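From: Kojo Dogbe
To: Dinstead Toy Library list
Subject: Re: Late returns and the new loan period

Someone wrote:
> I see the loan period is going from 4 weeks to 6 from May. Could we also
> do something about the big items? I have been waiting for the marble run
> since before my son could walk and he now has opinions about football.
> Also, is it still one big item per family, or has that been quietly
> dropped like the biscuits?

The biscuits were not dropped quietly. There was a fairly loud conversation by the sink.

On the loan period: six weeks applies to anything that fits in a carrier bag. Jigsaws, puppets, the wooden trains, the drum (please, keep the drum). Big items stay at four weeks, one per family, and that rule is alive and well. I know of a household in Tarkum with a see-saw, a sand table and the small slide, and I would like them to know that I know.

We have 167 families on the books now and the waiting list for large things has got silly. Fiadzo has gone through the cards and found that most late returns are late by a few days, which tells me people remember perfectly well and are hoping it will rain so they needn't carry anything.

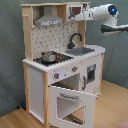

Can a big item be renewed if there is a queue for it?

Once somebody else has put their name down, it comes back at the end of the four weeks. With an empty queue you can renew once, by replying to your reminder before 6 in the evening on the day it is due.

The marble run, then. It is out, it is overdue, and I have written to the borrower twice in a tone my mother would call civil. You are next on the list. When it does come back it will need a count, as last time we were short of several pieces and long one plastic horse.

If you can't manage something large on foot, Filitz has offered her van for drop-offs, mornings only. She asks that you have it down the stairs before she arrives – she did the third floor once and still talks about it.

Fines stay as they are. We took 800 in fines last year, in pence, nearly all of it from me.

Kojo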